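HEKO BRINGS BACK THE PRINTED CATALOGUE, AND APOLOGISES TO LETTERBOXES

For immediate release, February

Heko, the mail-order homeware firm, will post a printed catalogue to its customers this spring, four years after telling them they would never need one again.

The new catalogue lists 600 products. The Heko website currently lists 3,070, a number that surprised several people who work there. Everything in the printed edition has been chosen by hand, argued over in a meeting room with poor ventilation, and described in words by someone who has had it at home for at least a week.

When the last edition was dropped, the company's announcement spoke of "a seamless digital journey for every household". Customers replied by post. Most of the letters were polite, a few were extremely long, and one was written in the margins of the old catalogue itself, beginning at bath mats and reaching its main point somewhere in garden twine.

"We said people would be able to find things more quickly online, and they can, provided they already know what the thing is called," said Abena Ackah, managing director of Heko. "Plenty of our customers are after the object you put under the other object so it doesn't mark the windowsill. In the catalogue they used to turn to the windowsill bit and there it was. On the website they typed 'windowsill object' and we showed them a shower curtain."

The shower curtain has since been removed from those search results. It remains on sale.

What is in it

The catalogue is arranged by room, starting at the front door and ending in the shed. There is a section for the landing, which other retailers have tended to ignore, and a short one called "The Drawer", covering string, spare keys, fuse wire, birthday candles and the small torches that live alongside them. Readers without a landing are invited to skip ahead.

Prices are printed next to the product they belong to. This was also the case in earlier editions, with the exception of the one in which a late change to the layout offered a complete fireside set for the cost of a soap dish. Heko honoured the price. The fireside set sold very well that year and has not been discounted since.

Product names have been simplified. During its online years the firm took advice on making its range "more discoverable", with the result that a doorstop was sold for some time as the Halden Heritage Weighted Interior Door Retention Accessory in Slate. It appears in the new catalogue as "Doorstop, heavy". A lighter version is listed beneath it under the name you would expect.

Kane Halliday, who edited the catalogue, also wrote most of the descriptions. His brief was to leave out the words "effortless", "elevate" and "hero piece", and to say plainly when something was a nuisance to clean.

"I was told to write as if I were answering a neighbour over the fence," he said. "My neighbour mainly wants to know whether it goes in the dishwasher and what I paid for it. So that's the catalogue, really, several hundred times over."

The entry for the large colander reads, in full: "Large. Drains well. Does not fit in most cupboards, including ours."

How it was made

The design is by Marinescu, a studio better known for theatre programmes, including those for the touring company Zostodance. Radu Sârbu of Marinescu was asked for something that could be read at a kitchen table in bad light by a person also eating toast. His first proposal was printed in pale grey on cream and was returned with a covering note and some crumbs.

"It was fair criticism," he said. "In a theatre the audience has an interval to squint at things. I made the type bigger, then I made it bigger again, and then somebody's aunt could read it from the other side of the room and we stopped there."

The finished type size is unofficially known at the studio as Aunt. It is used for product names and prices, with a slightly smaller one for descriptions and a smaller one again for the returns policy, although Heko would like it known that the returns policy is still perfectly legible and that it has checked.
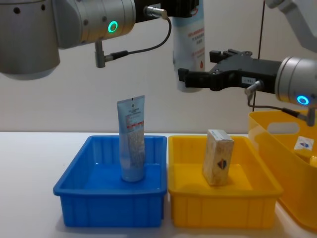 Issue 4, page 3

Paper was the longest conversation. The glossy stock used in the old days took a photograph beautifully and rejected all known pens, which was a difficulty in a publication meant to be written on. The new stock is matt, holds a biro line and can be folded at the corner without springing back open. The order form has returned to the centre pages, with an extra column headed "Or, if you've run out, this instead".

Orders may be made by post, by telephone or on the website, where each printed item can be found by typing in its catalogue number. Ikhsan Pelupessy, who runs the order desk, has asked that customers using the form write the number as well as the name, and that they resist attaching the page itself.

"We get the page cut out with a ring round the picture, and it's very clear which thing they want," he said. "What's less clear is who they are, as they've generally cut through the address box on the other side."

The telephone line will be open from 8 in the morning until 6 in the evening and will be answered by a member of staff. There is no menu of options. There is hold music, which the company accepts is an acquired taste — it was chosen some years ago by a director who has since retired to the coast, and the instructions for changing it appear to have gone with him.

The index

Much of the autumn was spent on the index, which had been left out of the final edition to save paper and which turned out to be the subject of a good third of the letters. It has been restored and enlarged by Chiến Từ, an indexer whose previous work includes two county histories and a manual on drains.

The index admits that people call things by different names. A customer looking for a washing-up bowl, a basin or "the sink thing" will be sent to the same page. Clothes airers can also be found under horses, maidens and winterdykes, according to upbringing. There are separate entries for "lids, loose" and "lids, regret over", the second of which leads to a storage set sold with spares.

"An index is a list of guesses about what other people are thinking," said Chiến Từ. "I asked everyone in the building what they'd look under for a draught excluder. Most said D. Two said S, for snake, or sausage, and one person said he would just put a coat there. I've covered D and S."

What has been left out

Some readers will look for old favourites and fail to find them. The bread bin with the clock in the lid has not returned, the supplier having moved into clocks entirely. The extending feather duster is absent following a disagreement about how far it should extend. Flevance, the firm's own brand of furniture polish, is back after a gap, in its original scent. Heko describes this as lavender. Customers have described it in other ways, usually with affection, and it is the only product in the catalogue with its own folder in the correspondence cabinet.

Seasonal items will be handled in a slim supplement later in the year. The company has promised that this will not arrive before the clocks change, and that it will contain no more than one page of things shaped like reindeer.

How to get one

The catalogue is free and will be sent only to people who ask for it. Existing customers will receive a postcard with a tick box. Those who do nothing will be left in peace, a policy the marketing department has agreed to after being shown the cost of the stamps. New readers can request a copy by telephone, through the website, or by writing to the order desk.

Households wanting two copies, on the grounds that one of them keeps being moved, should say so when asking. It is a more common request than might be thought and no explanation is needed.

The website will carry on as before, with all 3,070 products and a search box that has been taught the meaning of "windowsill".

"Some of our customers never wanted the paper one and we're happy to leave them alone," said Abena Ackah. "The rest can stop writing to me. They won't, and I'd miss it a bit if they did, but they can."

Notes for editors

Heko sells homeware by post and online. It is privately owned and has no shops, in spite of a sign to the contrary on the ring road, which belongs to a different business.

Review copies of the catalogue are available on request. Please state whether you would like the order form left in.

Abena Ackah, Kane Halliday and Radu Sârbu are available for interview. Chiến Từ is available for interview in writing.

Samples of Flevance polish can be supplied to journalists who have a room with a window that opens.

Press enquiries: the press office, Heko. Please ring before 4 in the afternoon, when the person who answers that telephone goes to collect her children.

Ends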